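Osura open day, reviewed: a bench-top robot arm, a free pastry and a long wait for a button

I had been meaning to see the Brarnano arm in person ever since my sister-in-law's workshop started making noises about buying one. They make small control boxes for greenhouse vents, and everything they do that isn't soldering is fiddly. The arm is sold by a firm called Osura, who hold open days in July, when I suppose people are feeling generous. You fill in a form, tick a box to say you are in "light manufacturing" and they send you a badge. My badge said DELEGATE. I had never been one before.

What follows is a review of the arm as shown on the day, and partly of the day. I haven't owned one. I stood next to one for most of an afternoon and was allowed to drive it for a bit, which is more than I can say for the last car I bought.

Getting in

The unit is at the far end of a trading estate, past a tile warehouse and a place that does trampolines. Parking is free but there are more delegates than spaces. Reception gives you a lanyard, a pen and a leaflet with a fold I never managed to repeat. There was coffee, which was good, and a tray of small almond pastries, which were very good and had gone by the second talk.

The first talk can be skipped. It was slides, and the slides were mostly arrows. A man in a fleece told us that the future of work was flexible, and then had trouble with the clicker. I stayed because I had a seat near the radiator that turned out to be off.

Thenmozhi Kaimal gave the second talk, and I would go back for that one. She runs the applications side at Osura, meaning she is the person who gets telephoned when the thing you bought won't do what the leaflet said. She put up a list of jobs the arm is bad at. It was a long list. Anything floppy was on it, anything shiny was on it, and "anything your most experienced person says is easy" was on it with a line underneath. A couple of people near me stopped taking notes at this point. I started.

The arm itself

Brarnano is the name of the arm. Pons is the name of the software that tells it what to do, and Turna is the name of the service plan, for when Pons has told it to do the wrong thing. I asked whether these meant anything and was told they had been chosen by an agency.

It is smaller than I expected and a lot quieter. I had pictured something that would rattle the cups. In fact the loudest thing in the room was a delegate with a cough. When it moves slowly it is pleasant to watch, a bit like somebody else doing the ironing. When it moves quickly you take a step back, and everyone did, including the staff, who ought to be used to it.

You can move it by hand, which is the bit I enjoyed most. Hold down the button, push the arm where you want it, let go, press another button to save the spot. Do that enough times and you have a routine. It has a nice weight to it, somewhere between a good drawer and a bad shopping trolley. The button is stiff, and it is placed for someone with a longer thumb than mine. I mentioned this and was told they had heard it before. I would have liked to hear that they were doing something about it.

Pons runs on a tablet. The front page is plain and sensible and the second page is not. There is a screen called Frames that I opened by mistake and couldn't get out of without help. Saved positions are given numbers unless you name them, and the demonstration tablet had got as far as point 471, so I take it the staff don't name them either. If we bought one I would make naming things a rule on the first morning and expect it to be ignored by lunch.

The demonstrations

There were 2 set pieces. The first was boxes, from one pallet to another, and I won't spend long on it. It works. It has clearly been working for years. A child of perhaps nine watched the entire cycle twice and then asked if it ever got to stop, and the demonstrator said "at five".

The second was cable work, and that was the reason I'd come. My sister-in-law's people spend a miserable amount of their week getting bits of twisted wire from one place to another, and if a machine could do even the dull part of it they would put up a small statue. Twisted pair is a horrible thing to handle. It has opinions. You straighten it, you put it down, and it goes back to the shape it had on the reel. Hands deal with this without being asked. A gripper has to be told.

To their credit they let us stand close. The fingers on the gripper are black and set well apart on a big yellow body, so you can see what is going on between them from the side, and the blue and white of the wire shows up nicely against it. I don't know if anybody planned that, but if you are standing at the back of a group of tall delegates you are grateful.
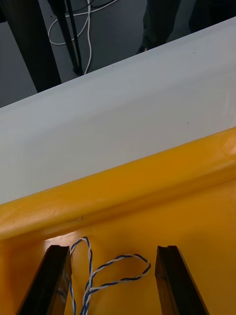 How it does with wire

Better than I feared and worse than the leaflet. I watched a good number of goes. With a short, fairly straight length the arm picked up, carried across and set down without fuss, and I started doing sums on the back of my parking slip. With anything that had a decent loop in it, things got more interesting. The arm would take hold in the right place and the free end would be pointing at the ceiling, or at the demonstrator, and the machine would carry on with great dignity and try to put it in a hole that was somewhere else entirely.

There is a setting for this, or a part-setting. Pons can be told to stop, look again and have another try. On the day it was set to 2 tries, after which the arm parks itself and a polite message comes up asking for a person. I rather liked the message. I have worked with people who could have used one. But every time it comes up, a person has to walk over, and if they are walking over all day you have bought a very expensive way of giving someone their steps.

Thenmozhi was frank about it when I cornered her. She said that if your wire comes off a reel you should spend your money on a straightener first, a dull little thing with rollers in it, and ring her afterwards. She said half of the workshops that did so found they didn't need the arm for that job at all and bought one for a different job. I can't imagine this goes down well in sales meetings. It did more for my opinion of Osura than the pastries.

I asked about the fingers, too. The standard pair come in the box, and you can unbolt them and fit others with the key supplied. Swapping took the demonstrator the length of one anecdote. Softer tips are extra. Tips for very thin wire are extra again, and the person who knew the price was at lunch until after I left.

Having a go

Visitors' turns were late in the afternoon, after a queue. I queued behind a man who made church candles and had come, he said, to be put off. He got his turn, taught the arm to pick up one of his own candles from a box he had brought with him, and went very quiet. I think he may have bought it.

My own routine was modest. Pick up a length of wire, lift, go left, put down. I saved my points in the wrong order, so for its first run the arm went left with nothing, put the nothing down carefully, and then went back for the wire. On the next run it was right. From sitting down to having something that worked, I needed very little help, and I am not gifted. The woman after me did it faster and looked at me while she did so.

It stops if you get in its way. I had been told this and still found it hard to test. You lean your arm in, it bumps you about as hard as a cat would, and it stops and sulks until you press the button. The stiff one.

Money and the rest

They won't give you a price on the day. They'll give you "a conversation", which is booked by somebody else and happens by telephone. I've had the conversation since. The arm was less than I'd dreaded, the fingers and tips were more than seemed decent, and Turna is charged yearly. The first year of Turna is included, and you are reminded of this so often that you begin to wonder about the second.

Training is 2 days at their place or at yours. If you go to theirs, ask for Thenmozhi. If you can't have her, ask for whoever she trained.

Good points: quiet, easy to teach by hand, honest staff (one of them especially), stops when it should. The gripper is simple and you can see what it's doing. Delivery was quoted in weeks I could count on one hand.

Bad points: the thumb button. The Frames screen. Extras. Loopy wire, unless you have dealt with the loops first. The leaflet shows a cable being placed by the arm in one smooth movement and I would like to shake the hand of whoever prepared that cable.

Should you go to the open day? Yes, if you have a real job in mind and can bring a piece of it with you, as the candle man did. I had brought nothing, and had to describe my sister-in-law's connectors with my fingers. Skip the first talk, sit near the front for the second and put your name down for a turn as soon as you arrive, as the list fills up while everyone is at the pastries.

Should you buy the arm? For boxes, trays, jars and anything else that keeps its shape when you let go of it, I would. For wire, I'd do as I was told and get the straightener. We've ordered one. It is grey, it has rollers, it has no service plan, and my sister-in-law has asked if there's an open day for that as well.

Four stars for the arm, three for Pons. The coffee gets five.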